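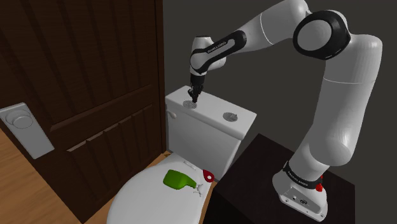
Main page - Contents - Cells - Software - Recent changes

Pandcombe cell

The Pandcombe cell is a simulated robot workcell used to develop and check handling routines in a domestic washroom layout. It consists of one table-mounted arm with a gripper, a toilet with a closed lid, a door and a small set of loose objects. The cell was built at Huvville by Khairul Sumampouw and is maintained as part of the Majimbun scene library.

Layout

The arm stands on a black rectangular table beside the toilet. The base frame of the arm is the origin for the whole cell, and all other bodies are placed relative to it. The toilet is a fixed body. Its tank lid serves as a raised work surface and carries two round gray fittings; the closed toilet lid serves as a lower one. Loose objects, among them a green bottle shape and a dark red teardrop shape, are placed on the lower surface at reset.

The door is scenery in the current version. It has a collision shape but no working hinge, and the knob does not turn.

Setup

Setup begins with the table. Its height is entered first, then the base is attached with a fixed joint and the arm is moved to its home pose. The gripper is loaded last - loading it earlier leaves the tool offset at zero, and the fingertips then pass through the tank lid on the first descent.

The tool offset is checked by lowering the closed fingertips over one of the round fittings until contact is reported. A gap of up to 2 mm is accepted. Larger gaps are corrected in the tool file and not in the scene file, as the scene file is shared with other cells.

Maintenance

The cell has 19 collision bodies, 8 of which belong to the arm. After any change to a mesh, the reset routine is run with the arm disabled and the loose objects are watched for drift. An object that creeps or jumps at rest usually has a collision shape that overlaps the surface under it. The usual repair is to raise its start position slightly and run the reset again.

Contact settings were revised on 04/05/2018, when the Flondby solver replaced the earlier one. Recordings made before that date do not replay correctly - joint positions match, but contact forces differ.

See also: Tool offset, Reset routine, Majimbun scene library

Contact the editors | Copyright Majimbun contributors | Back to top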